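Riremthorpe Shared Workshop – Minutes of the Build Group
10/22/20 | Pankaj Tripathi
1 min read

1. The minutes of the July meeting were approved.

2. Two-arm build (Raju). Work continues with the wicker basket and the cubes. The wrist camera was discussed.

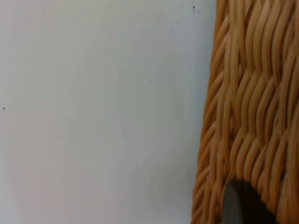
Who may change the arm settings between meetings? Members who have signed the Rulside bench log, and only while a second member is present.

3. Budget. A further $300 was approved for spare servos – 4 to be ordered through Skillex. The bench supply, built in 1973, will be replaced from the same sum.
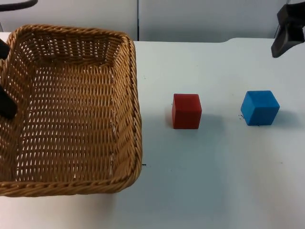
Item 2: basket, red cube and blue cube on the white tabletop.

4. Bench 26 remains reserved for the build.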